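Home | Overview | Files | Visits | License | Contact

# Tredeck Open Day Recordings

Data card, version 9

## Summary

This collection holds recordings made during the Tredeck open day in April 2021. Visitors were invited to observe two-arm handling of household glassware at working stations. The release contains 167 episodes, of which 118 carry written task notes.

## Setting

Demonstrations took place in a shared indoor workspace. Several stations operated in the same room, and staff remained at their equipment while visitors moved between them. Background activity has been kept in the recordings. 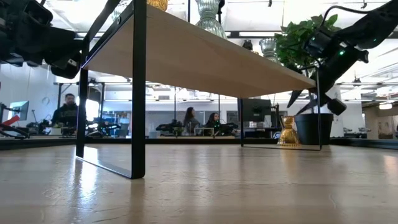

Glassware on and under the raised shelf, with other stations behind.

## Tasks

Each station followed the Gelton task list, which covers picking up, moving and setting down fragile items. Episodes last no longer than 90 seconds. Operators were permitted to restart a task at a visitor's request, and restarts are stored as separate episodes. 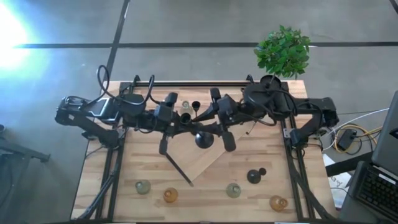 Task notes were written by the station operator and reviewed before release. They name the objects in use and the arm assigned to each. Objects of similar shape are identified by color, so that an amber vase is recorded separately from a light green one. Long items, such as the thin black rod held by the left gripper, are listed under "tools."

## Use

The Calus folder contains the episodes, and the Tello folder contains the notes. Requests for correction may be submitted through the contact page.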